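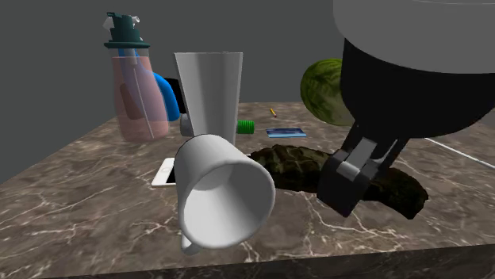

Pink spray bottle on a marble counter.

The Weight of the Boat
a short story

Hrefna Oddsson had agreed to sell her father's boat to a woman she had only spoken to on the phone. The woman's name was Unnur Skov and she was coming up on the noon bus from Kelusbridge.

The boat was sixteen feet long and had been upside down in the yard since December, two winters back. Hrefna had put a tarp over it and tied the tarp down with whatever rope was in the shed. Every few weeks the wind got under one corner and she went out in her slippers and tied it again. That was all the care it had been given.

She got up early and made soup. Then she cleaned the kitchen, which was clean already. She sprayed the counter and wiped it and sprayed it again, and when she looked at the clock it was not even nine.

The papers were in a folder in the hall. Her father had kept everything. There was the bill from Þórarinsdóttir, the yard that built the boat, and a receipt for paint, and a letter about mooring fees that he had answered in pencil on the back and never sent. The letter was rude. She took it out of the folder and put it in a drawer.

The bus was late. Unnur Skov turned out to be older than her voice, a tall woman with a small backpack and good boots. She shook hands and asked if she could see the boat first and come inside after.

"It's only around the side," Hrefna said.

They untied the tarp together. It took a while, as Hrefna had used a lot of knots and none of them were the right kind. Unnur didn't say anything about the knots. She folded the tarp in half, and in half again, and put a rock on it.

Then she walked along the hull with her hand flat on the wood. She knocked on it in places. Near the stern she got down on her knees and pushed at a plank with her thumb.

"This one's soft," she said.

"I know. I mean, I didn't know, but I'm not surprised."

"It can be fixed. Did he fish from her?"

"He said he did. He mostly went out to Prornidach and sat there."

"What's at Prornidach?"

"Rocks. Some seals, if you're lucky. He took coffee."

Unnur nodded as if that was a sensible use of a boat. She stood up and brushed off her knees. "You asked for three hundred," she said.

"Is it too much?"

"It would be fair if the plank was good."

Hrefna had practiced for this. Her brother had told her on the phone to start high and go down slowly, and not to talk too much. "Two hundred, then," she said.

Unnur looked at her. "You're not very good at this."

"No."

"I was going to say two-fifty."

They went in and had the soup. Unnur ate two bowls and asked for the pepper. She was from Skultodlow, she said, where her husband had kept a boat for most of their marriage and never once let her steer. After he died she had sold it to a neighbor, and the first summer she had watched it go past her window every morning and been angry. She had not known that she wanted it. She thought she had only been tired of smelling diesel.

"So now you're buying one," Hrefna said.

"Now I'm buying one. Somewhere he never tied up."

Hrefna went to get the folder. She wrote out the sale on a sheet of lined paper, the way her brother had told her to, with both their names and the date, 5/14/19, at the top. She wrote the price as two-fifty. Unnur signed and counted the bills out next to the bread.

"Does she have a name?" Unnur said. "I didn't see one on her."

"He never picked one. He said it was just something else to repaint."

She thought about the drawer then, and went and got the letter after all. She read it out loud from the back, where the pencil was. Her father called the harbor board a pack of thieves. He said he would pay for the water his boat sat on when they could show him which water it was. There was a second page, with a drawing.

Unnur laughed until she had to put down her spoon. "Can I have that?"

"No," Hrefna said. It came out faster than she meant it to. "I could make you a copy. They have a machine at the library."

"A copy's fine."

The man with the trailer was coming on Thursday's tide, or so he had told Unnur, though a trailer did not need a tide and they both wondered about that. In any case the bus went back at four. They walked down to the library and stood at the machine, and Hrefna put in the coins. The pencil was faint and the first copy came out nearly blank. They made it darker and tried again.

At the stop Unnur put the copy in her backpack, between the pages of a book so it would stay flat.

"You could come out in her," she said. "Once the plank's done. I don't know the way to those rocks."

"I get seasick," Hrefna said.

"Bad?"

"I don't know. I haven't been since I was a girl."

The bus came. Hrefna waited until it had gone over the bridge, then went home and moved the tarp. The grass where the boat had been was white and flat – she could see the whole shape of it from the kitchen window while she washed the bowls.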